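Gedlow Public Affairs Forum
Topic: Opinion columns and the Kindemdale Courier

Ovia
November 15, 2024
The Courier's editorial page has now carried a second column claiming that religious prejudice is a thing of the past in Kindemdale. I respectfully disagree. The county's own survey found that 61 percent of residents had heard such remarks in public.

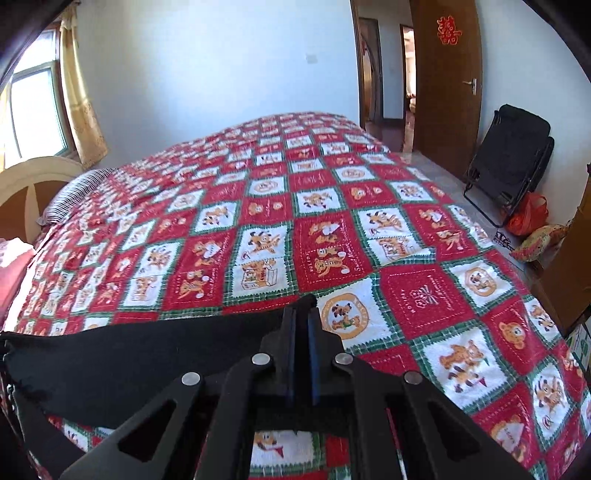 I would therefore ask the editors to print a response of equal length before January. A short letter will not suffice — the column ran on the front of the section.

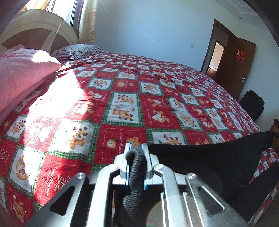 Dow
I must object in part. The columnist wrote that prejudice had declined, and the same survey supports him: the earlier figure was higher. A reply should quote him correctly.

Ovia
The word he used was "vanished." I have the page before me.

Dow
In the headline, yes. Columnists seldom write those. I would still sign a letter on the survey itself.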